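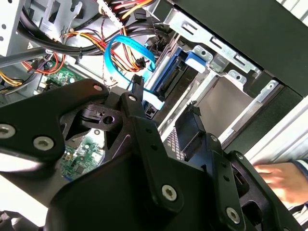

Who picks up the people who can't drive themselves to church?

Whoever signed the sheet by the coat rack. In May it was Marichka Hrynyshyn, who had thought she was signing up for coffee.

Home Stories Poems Submit About Back issues

THE RIDE LIST

One name on the list. Mrs. Nazarenko, Kollmont Avenue, top bell, needs the front seat. That was all it said. Somebody had underlined front seat twice.

Marichka was late, of course. Wet hair, one earring, the wrong shoes. She'd been coming to the church on Lombardi Street since winter and knew the names of maybe four people, and one of them was the dog who sat in the back with the ushers. She parked across the end of a driveway and ran up and pushed the top bell.

Nothing. Pushed it again.

"I'm behind you," said a voice.

Miroslava Nazarenko was sitting on the low wall with her handbag on her knees. Small. Brown coat, buttoned all the way up, in May.

"I've been out here since twenty past," she said. "The last one was always early."

"Sorry. I'm so sorry. The bridge was backed up."

"You don't come over the bridge."

Which was true. Marichka opened the door for her.

It took a while. The bag first, then the cane, then one leg, then a rest, then the other leg, then the bag had to come out again because the seat belt was under it. Marichka stood holding the door and smiling like somebody having a picture taken. Service started in eleven minutes. She could hear herself breathing through her nose.

"You're in a hurry," Mrs. Nazarenko said.

"No, no."

"You breathe like my sister."

They went down Kollmont, left at the light, past the Plinico bakery with the line out the door. Marichka tried the weather. She tried the flowers somebody had planted at the corner. She got a nod for the weather and nothing at all for the flowers. She tried, God help her, how long have you been coming to this church.

"Forty years."

"Wow. Forty. You must know everybody."

"I know where they sit."

Then a red light, a long one. A boy crossed with a cello on his back. Mrs. Nazarenko watched him the whole way over.

"Do you know everybody?" she said.

"Me? No. I kind of slip out at the end."

"I've seen. Second to last row, by the pillar. You leave in the last hymn. Verse 3."

Marichka's face got hot. She hadn't thought anybody could see her behind the pillar, that was more or less the point of the pillar.

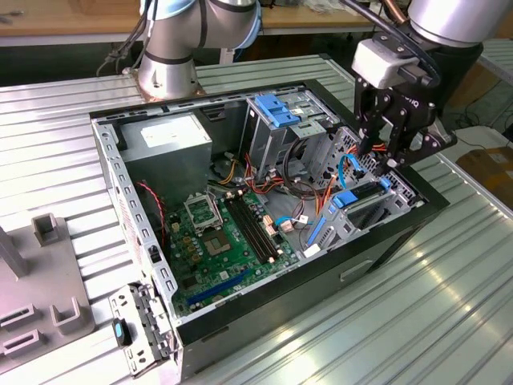 "I have to get home," she said. "There's, you know. Things."

"What things?"

The light changed. She drove. There weren't any things. There was a kitchen and a phone that she'd look at and then put in a drawer. She had moved to Osent for a job and the job was fine, and in the evenings she ate standing up. She wasn't going to say that to a woman in a buttoned coat. She said, "Laundry."

"Ah," said Mrs. Nazarenko. "Laundry."

No parking out front. None on the side. She let the old woman off at the ramp, and one of the greeters came down with his arm out, and Mrs. Nazarenko looked at the arm and then went up on her own with one hand on the rail. Marichka drove around the block twice and left the car by the library and ran.

They were already standing for the opening hymn when she got in. The pillar seat was free. She had her hand on the back of the pew, she was sliding in. And then she saw the brown coat, way up on the left, third row, and an empty place beside it with a handbag on it.

The handbag was lifted. Set down on the floor.

It was a long way up that aisle in those shoes. They squeaked. She kept her eyes on teh carpet. When she got there Mrs. Nazarenko handed her an open hymnal without turning her head, finger already on the line.

She sang badly. Really badly, loud and flat, a half beat behind everyone, and she did not care one bit. The man in front moved his shoulders a little with each high note. He seemed used to it. Marichka laughed and had to turn it into a cough.

During the prayers there was the part where people could say a name out loud. Sick people, mostly. People traveling. A voice at the back, a voice by the window. Then a gap. Mrs. Nazarenko said, in the same tone she'd used for the bridge, "Olha." Nothing else.

Marichka didn't know who Olha was. She wondered if it was the sister, the one who breathed. She wondered if you were allowed to ask in the car.

She thought of a name herself. She got as far as opening her mouth. The priest moved on.

Last hymn. Number 87, four verses. First verse, second. At the third her feet actualy shifted, all by themselves, toward the aisle. A hand came down on her sleeve. Not hard.

"The fourth one's better," said Mrs. Nazarenko.

So she stayed for it. Then there was the blessing, and then it was over and everybody turned around at once and started talking, and she was stuck, people on both sides. The man in front wanted to know if she was the new ride. A woman with a baby told her the coffee was terrible, but there was cake. Someone asked her name and then asked again, and got it right the second time.

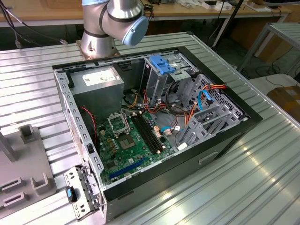
Open computer tower, CPU socket empty.

It was past noon when they got back to the car. There was a ticket on it. Twenty dollars.

"That was a fire hydrant," said Mrs. Nazarenko.

"I know. I see it now."

The bag, the cane, one leg. A rest. Marichka leaned on the roof and waited and there was sun on the back of her neck. She had cake in a napkin in her coat pocket and it was getting on everything.

"Your sister," she said, when they were moving. "Is she Olha?"

They passed the bakery. The line was gone, the girl was pulling the sign in. They passed the corner with the flowers.

"Olha was the last one," Mrs. Nazarenko said. "Who drove. She was always early."

"Oh."

"She talked the whole way. My God. Every red light."

Marichka didn't say anything. She drove slowly, slower than she needed to, and a van behind her honked and went around. At Kollmont she pulled up right over the same driveway and came around and got the door.

It took as long getting out as it had getting in. Then Mrs. Nazarenko was on the sidewalk, checking her buttons.

"Next week I'll be on the wall," she said. "Twenty past."

"I only signed up for May."

"It's still May," said Mrs. Nazarenko, and went to look for her keys.

We use cookies to remember your reading settings. Accept Decline

Last updated: May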